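Latik Wind Vane, Model 960
Cast and Gilded Rooftop Vane for Historic and Civic Buildings

Product number: 960
Category: Rooftop Ornament and Restoration
Availability: Made to order

The Latik Wind Vane is a full-figure rooftop vane made for institutions that are replacing a lost or damaged original. It is offered by Nandeveo Architectural Supply to owners of courthouses, libraries, railroad depots, commercial blocks and houses of worship built before the Second World War. Each vane is prepared from the owner's own records, which may include photographs, drawings, newspaper engravings or surviving fragments.

Many American buildings of the late nineteenth and early twentieth centuries were finished with a figure, an arrow or an animal in sheet copper. A large number of these pieces were taken down during roof repairs and never put back. Others were sold for scrap. Where the original can be traced, we ask that it be measured and, if the owner permits, molded. Where it cannot, our drawing office will prepare a design in keeping with the period of the building and submit it for approval before any metal is cut.
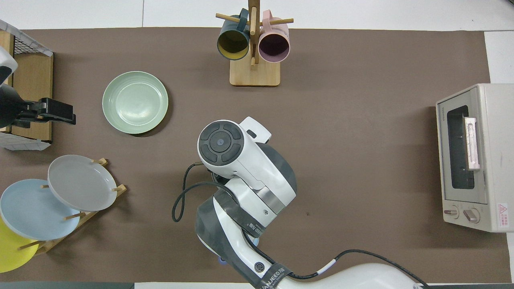 The figure is formed in two halves of sheet copper, hammered over shaped blocks and joined along a single soldered seam. An inner frame of stainless steel carries the load to the spindle. The spindle turns on a sealed bearing at the base and a bronze sleeve at the top, so that the vane responds to light wind without swinging past its mark. Both parts can be reached through a plate in the base and changed without lowering the figure.

Specifications

Figure: sheet copper, hammered and soldered
Inner frame: stainless steel
Overall height with spindle: 96 inches
Weight: 241 pounds
Bearings: 2
Finish: natural copper, prepared patina or gold leaf
Directional letters: included, in a face matched to the building
Lightning protection: bonding lug supplied; connection by others

Finishes

Natural copper will darken in the first years and turn green later, at a pace that depends on local air and rainfall. Prepared patina is applied in the shop and is recommended where a new vane must stand beside old copper roofing. Gold leaf is laid over a primed surface by hand. Owners who choose leaf should plan for inspection every May, after the winter weather has passed, and for small repairs to the edges that face the prevailing wind.

Documentation

A bound record is delivered with every vane. It contains the sources used, the shop drawings, a statement of which details are documented and which are conjecture, and instructions for care. We encourage owners to deposit a copy with the local historical society - future repairs are far easier when this information can be found.

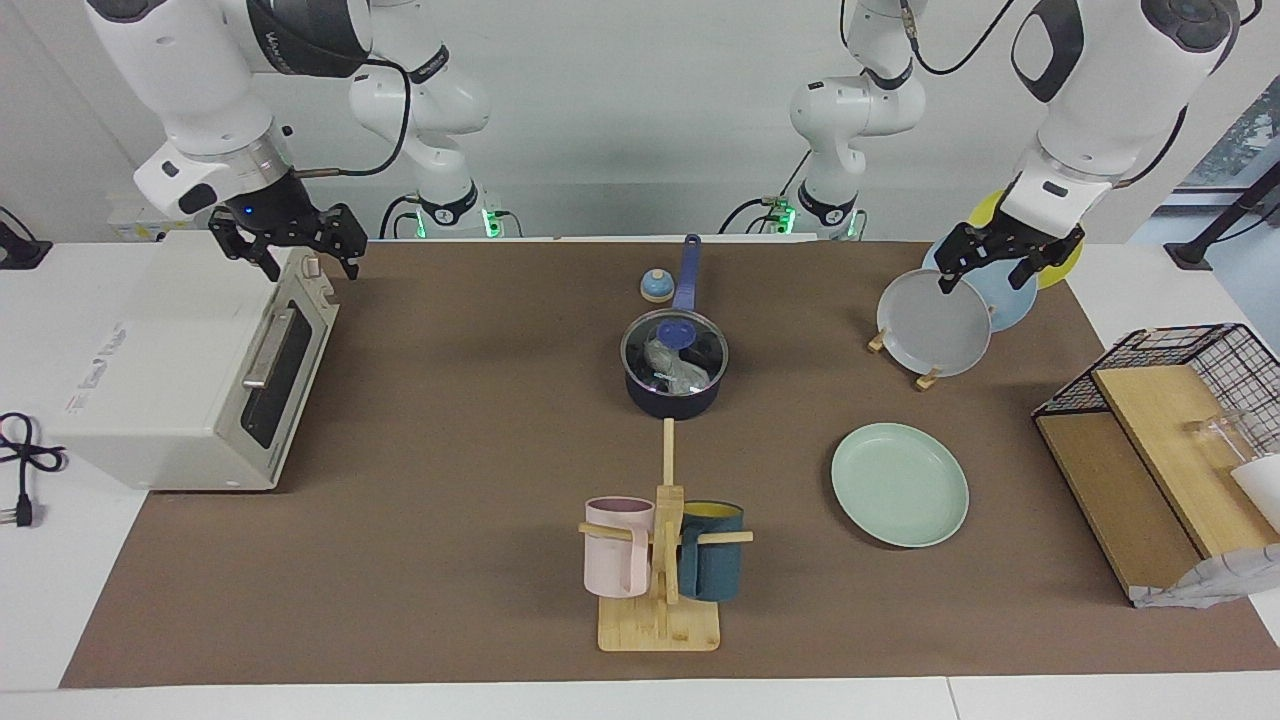
Owners should establish early how the original vane was mounted. In older buildings the spindle often passed through the roof and was fixed to a timber inside the tower, and the remains of that fixing can tell us a good deal about the height and balance of the figure. Please photograph it before any cleaning is done. It is also helpful to show the size of the remains against something familiar. A dinner plate stood on its edge, like the pale one held upright at the front of the wooden plate stand, gives a general sense of scale, although a ruler is still required for our drawings. Fragments should be wrapped separately and labeled with the place where they were found.

Installation

The vane is shipped in a timber crate with lifting points marked. Installation must be carried out by a licensed contractor, and the supporting structure must be reviewed by an engineer. The Khokhar mounting collar, sold separately, is suitable for most masonry towers. For timber cupolas, the Nunon base plate is recommended.

Ordering

Requests for a quotation should be addressed to Damián Xolalpa, Restoration Products. Please include the address and date of the building, the height of the roof above grade, and copies of any historic views. Prices on this page were last reviewed on October 17, 2023 and are supplied on request.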